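Home Projects Reports Funding Contact

Sultbridge Animation Archive: Progress Report, May 2021

Work on the subtitle and credits database continued on schedule. Of the 700 television episodes in the grant plan, 59 remain without checked staff credits. Most of these are late-night series from smaller studios, where the broadcast credits and the disc booklets disagree on episode directors. Randi Fjeld now logs both versions and marks the source of each.

Eight series were re-timed against the disc masters. Two had opening sequences that changed partway through the run — these are entered as separate records.
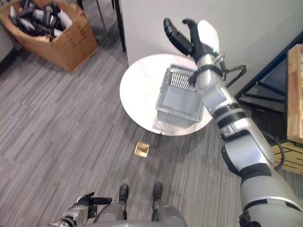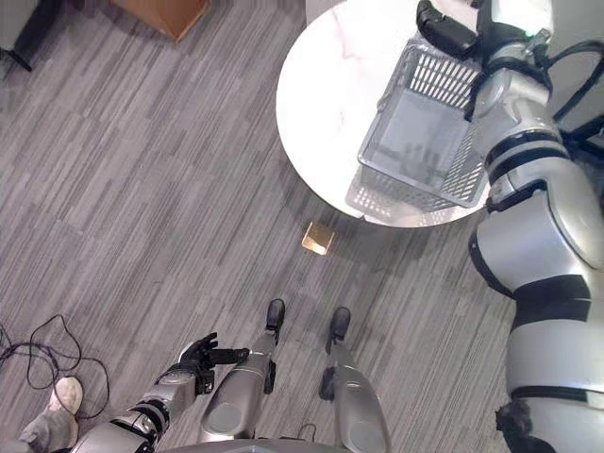
Chia-jung Lu objected that separate records for openings will split the search results, and asked for one parent entry per series. Malcolm Lambert agreed in principle but wants the change held until the Rautiainen import is finished. The import covers fan-club newsletters with episode guides, scanned at Udport.

Spending is within budget. The translation line is underspent and we request permission to carry it over to October. The next task is checking romanized names in the voice cast tables.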